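Robots and Automation, Practical Course
Handout 6: Collecting demonstrations with hand-held grippers
Group Lindel, version of 22 June 2019

1. What you must know before you begin

In handout 5 we moved the arm with a joystick. The results were slow, and many groups wrote in their reports that the motion did not look natural. In this part you will hold the gripper yourself and do the household task by hand. The Clivatora software records the opening of the fingers and the view from the tool. Later, in the Kamath exercise, you will train a small model with these recordings.

Soft things are chosen on purpose. A block keeps its shape when you grasp it, but fabric changes its shape each time, and the model must learn from many different examples.

2. Approach

Open the fingers fully before you come near the object. Bring the tool down slowly, and stop for a short moment over the table. This stop helps us later, when we have to cut the recording into parts. Please do not approach with half-closed fingers. It saves very little time and the pads often push the fabric away.

A patterned tablecloth is allowed. In April we asked the groups to work only on plain surfaces, but the models trained in this way became confused in a normal home.

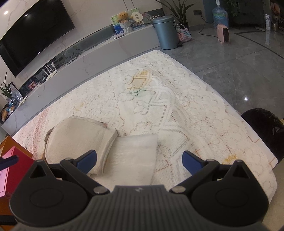
Fig. 1. Fingers open over the table, with the cream pouch at the left.

Note that the opening value in the log must be near its maximum at this stage. If it is not, calibrate again with the Asik tool and write the new value in your group sheet.

3. Grasp and work with two grippers

For towels and similar pieces one gripper is usually not enough. One hand takes an end and holds it still, the other hand looks for the edge. Decide in your group, before you record, which hand leads. Changing the leading hand in the middle of an episode makes the data difficult to use.

Each episode should be not longer than 30 seconds. Every group delivers 19 episodes, of which 3 may contain a failed grasp. Mark them as failed, do not delete them. Move the wrists calmly: a fast turn gives a blurred view, and then the position of the tool is estimated badly. 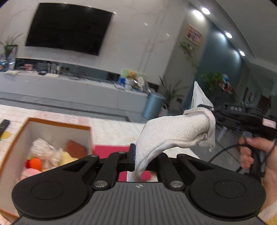 Lindel group members who read the first version of this handout wrote back that the rule about the leading hand is too strict for folding, and one of them asked, "Can we change hands if both grippers stop first?" Yes, this is accepted, but the stop must be visible in the log of both tools.

4. What to hand in

The recordings, in one folder for each group
The group sheet with the calibration values
One page of text about your failed grasps and what you would change

Folders without a group sheet will be sent back.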